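**Ticket 751 – play kitchen set, Drudance order**
Opened August 2, 2008 by Zdzisław Żak
Status: open

Customer reports the set does not match the packing list. List calls for 30 pieces; 17 were logged at the Jistach counter. Crate was repacked once at Plistis before delivery.

Checked the colander against the pot. Both are green, but the colander is the larger one and was entered twice, once as "bowl, green." Duplicate line removed.
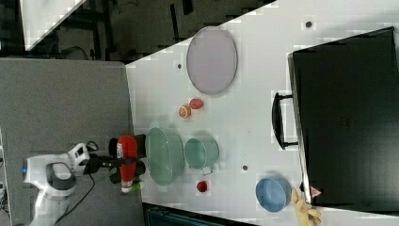 Page 2 of 3

Red bottle with green cap: list says "sauce, red," no mention of a cap. Accepted as the same item. Lavender plate, blue bowl and bananas match. The halved orange is listed as "orange, whole" – wording error, not a shortage.

Still unresolved:

- cup, yellow
- lid for pot
- second plate

Asked Hodžić to search the remaining crate and send the old list. Do not reorder until the reply is in.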